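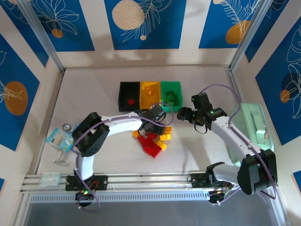
Two-arm brick sorter – cable slack and gripper drift
Posted by dirnov_bench, March 7, 2022

Finally got the sorting cell running on its new rail and I'm so pleased with it! Both arms share one aluminium rail at the front, bins at the back, bricks tipped out in the middle. Two questions. How much slack do you leave in the cables along the arms? Mine stand up in big loops. And how often do you re-zero the grippers? I've been doing it every 12 hours of running.

loton77
Lovely job. Leave the loops big! I pulled mine tight in November because it looked neater and had a broken wire at the elbow after 2,120 cycles. Big loops look daft but they last.

Portela_Mike_not
Not sure I agree. Big loops are fine until one arm reaches over the other and hooks it. I clip mine at the elbow and leave roughly a hand's width free on either side. No snags so far.

loton77
Depends on the reach, surely? If each arm keeps to its own half they never get near each other.

dirnov_bench
They do cross a bit over the pile – that's the fun part, watching them take turns. I'll try a clip on the right arm only and compare.

hustau_cells
On the zeroing, 12 hours is too long if you're picking small bricks. I do it every 5, and I go over the bracket bolts with the hex key first. If a bracket has crept along the rail, zeroing the gripper only hides it.

Portela_Mike_not
Agree with that one. Draw a pencil line on the rail beside each bracket and you'll see any creep straight away.

dirnov_bench
Pencil lines done, and the left bracket took a quarter turn on two bolts. Great tip! Going down to 5 hours for the next week and I'll post the drift numbers.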